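Giline table covering, Vine and Flower

Wipe-clean covering for work tables, craft benches and kitchen tables. White ground with a printed pattern of thin gray-green leafy vines and small brown and beige flowers. Sold by the yard from the roll, in lengths up to 15 yards.

The print is light and fairly open, so small dark items are easy to find on it. Many of our customers buy it for charging tables and repair benches, where phones and cables tend to get lost on a dark top. It also suits a sewing table or a sideboard.

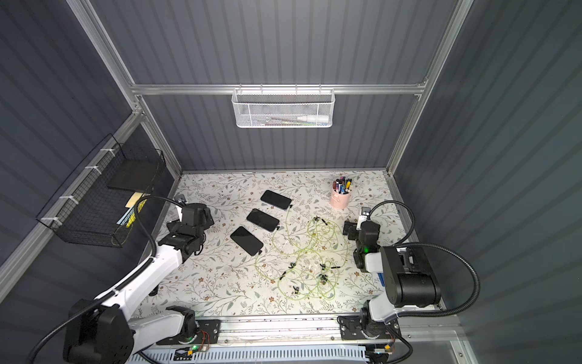 Vine and Flower on a tabletop, with three black smartphones.

Cut with household scissors or a craft knife. Lay it out flat overnight before trimming, and leave an extra inch on each side if you plan to fold it under. Wipe with a damp cloth and mild soap. Do not iron, and keep hot pans off it.

Item number: 2593
Pattern: Vine and Flower
Also in this range: Plain White, Small Check
Minimum order: one yard

We keep some 2000 yards in stock at the Mendar warehouse. Orders placed before noon go out the same day. Cut lengths can't be returned, so please order a sample first if you need to match a color. Samples are free, two per customer.

For full rolls and trade prices, write to Corina Costache in the sales office.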